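Home | Modules | Timetable | Library | Help
Print this page | E-mail this page

Small Networks, Week 2: The Rack and What Goes in It
Notes for the Thursday group. Kheri Mushi

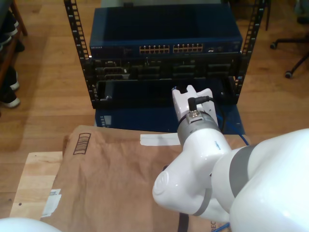
Fig. 1. Open-frame rack, switch at the top, chassis unit under it, free bay below.

Read before the practical. Bring last week's sheet, the one with the cable colours.

1. Why a rack at all

Kit on a desk gets knocked, gets coffee on it, gets unplugged by someone who wants to charge a phone. Kit on the floor gets kicked. Rack = everything in one upright stack, fixed by the front, cables where you can follow them with a finger.

Two sorts you'll meet. Cabinet: sides, door, usually a lock. Open frame: just the rails and whatever holds them up. We teach on open frame as you can get your hands in and see what you are doing. Drawbacks are dust, and anybody passing can pull a lead.

2. The rails

Look at the two uprights in Fig. 1. Square holes all the way down. Square holes take cage nuts, a little sprung cage with a loose nut inside. Squeeze, push in from the back of the rail, let go, it bites. Use the tool. A screwdriver will do it but will also go through your thumb.

Holes come in groups of three. One group = one unit, written 1U, which is 1.75 inches (44.45 mm). The gaps inside a group are wider than the gap between one group and the next. Learn to see this. Start one hole out and everything above is one hole out too, and you end with a slot that nothing fits.

Standard width across the front is 19 inches, ears included. Depth is NOT standard. Measure the depth before you order. Last year's group did the Sikov exercise with a shelf that was far too deep and had to hand in a drawing instead.

3. What goes where

No law on this, but habits:

Heavy things low. Batteries, big servers. A top-heavy frame will tip, more so when you slide somthing out on runners.

Switch and patch panel near the top if the cables come from the ceiling, lower if they come up from the floor. Switch in Fig. 1 is at the top. It's a Netgear, two blocks of ports on the front, twelve openings in each, two rows per block. Count ports before you plan, then plan to leave a few free. Always a few free.

Chassis units: a box with slots, modules slide into the slots. Second item down in the figure, grey connector modules grouped on the left. Good thing about a chassis is you change one module and leave the rest alone. Bad thing is the price. Any slot not in use should have a blank plate over it, otherwise air takes the easy way out and the busy modules run warm.

Leave room to grow. The open bay under the chassis in Fig. 1 is the sort of space I mean. Students always want to fill it. Don't. In the Drorer plan (handout 3) every unit is taken on day one and by September they are buying a second rack.

4. Fitting a unit into a free bay

In order:

- Power off at the wall if you're moving anything already in there. Ask first. Somebody's marks may depend on it.
- Mark the holes with tape or pencil, both rails, same height. Count from the bottom both sides.
- Cage nuts in. Four for a light unit.
- Two people for anything you wouldn't carry in one hand. One holds, one screws.
- Bottom screws first, then top. Finger tight all four, then tighten.
- Check it's level by eye against the unit above.
- Cables last. Power, then network.
- Label both ends. BOTH ends.

Keep the packaging and the bag of screws until the thing has run for a week. Screws go missing, and rack screws come in more than one thread so the spare one in your pocket will be wrong.

5. Cables

Blue network lead in Fig. 1 runs down the right side towards the floor. Keep that idea: pick a side for network and stick to it, power on the other. If they have to cross, cross them square.

Don't run leads straight across the front of another unit. You'll want that unit out one day.

Bends gentle. Flat cable kinks worse than round. Hook-and-loop ties please, not plastic ones pulled till they squeak. If you must use plastic, cut the tail flush, the stubs scratch.

Length: right size plus a small loop. A 2 metre lead for a 30 cm gap makes a nest.

Most you can run in copper between switch and socket is 100 metres all in, patch leads included. Over that, fibre or another switch.

6. Power and heat

Add up the watts on the labels. Worked example, the Dobre office:

Server and storage, 1,000 W
Everything else, 600 W
Total 1,600 W

Supply allows 2,000 W. Fine on paper, 400 left over. Now the trainee reads the meter and gets 1,611 W. More than the total. Why? In pairs, five mins. (Hint: someone left a fan off the list.)

Labels give the worst case so the meter normally reads lower. If it reads higher your list is wrong, go and look in the rack again.

All of those watts come out as heat. Leave space front and back, don't push the frame against a wall or a radiator. Nothing stored on top. Not even for a minute, as it is never a minute.

7. Practical

Groups of three. Each group gets the Drotirora sheet: one switch, one patch panel, one small chassis, one shelf. Draw the front view on squared paper, one square per unit, number from the bottom up. Show:

a height for each item in U
which holes get nuts
cable route, network and power
free space and what you'd keep it for

Hand in at the end of the session, names on the back. Marks for a drawing someone else could build from, neat lettering not needed but it must be readable.

8. Words to know

Cage nut. Ear (the bit of the unit that screws to the rail). Blank plate. Patch panel. Chassis. Module. Uplink, we'll do uplinks next week. PDU = power distribution unit, a long socket strip made for racks.

Reading: chapter 4, skip the part on raised floors. Handout 3 is in the tray by the door, take one each not the pile.

Print this page | E-mail this page
Previous: Week 1 | Next: Week 3 | Back to top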